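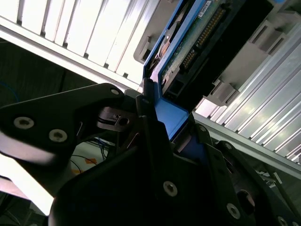

Figure 6. Drive caddy at the bay opening.

6.2 Scheduling backups to the Winard storage unit

Fudau Backup copies shared folders to the Winard unit on a fixed schedule. Complete the network setup in Section 2 before you begin.

1. Sign in to the Fudau console with an administrator account.
2. Open Jobs, then select New Job.
3. Enter a job name. Names may not contain spaces or slashes.
4. Under Source, select the shared folders to be copied.
5. Under Target, select the Winard volume. If the volume is not listed, select Rescan and wait for the list to refresh.
6. Set the start time. Avoid hours when users are saving large files.
7. Set Keep Versions to 13.
8. Select Save, then Run Now.

Note: The first run copies every file and takes longer than later runs. Open files are skipped and listed in the job log.

CAUTION: Do not change the volume password while a job is running — the job will stop and the partial copy will be discarded.

If the log shows error 146, the target volume is full. Delete old versions or lower the Keep Versions value, then run the job again.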